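Visit to the Marnby Adult Learning Center, Praltdale

A group of 17 members of the Meireles Foundation attended the open day at Marnby on a Wednesday in July. The visit was arranged to learn how the center has expanded its evening classes since moving to its present building.

Joaquim Teixeira, head of programs, received the group at the main entrance and gave a short talk on enrollment. The center now offers 29 courses, 13 of them held after 6 p.m. Bookkeeping and English for new residents remain the most requested, and both keep waiting lists.

Members then toured the two floors at their own pace. 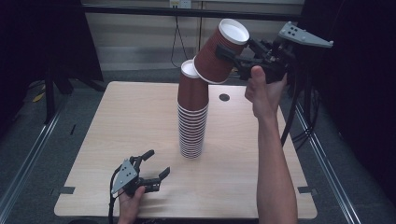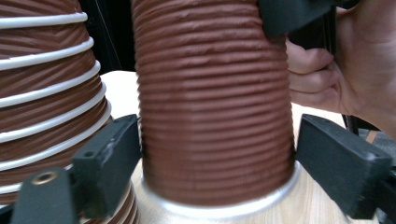 On the tour at Marnby: two views with a pale wooden surface.

The afternoon session dealt with fees. Mr. Teixeira explained that tuition is set by household income -- a method the foundation is considering for its own classes -- and that payment may be spread over the term. Several members asked about child care, which the center provides on 2 evenings a week.

Course records are kept in Dotik, and staff showed how attendance is entered. A return visit by the Marnby teaching staff is planned for the fall term.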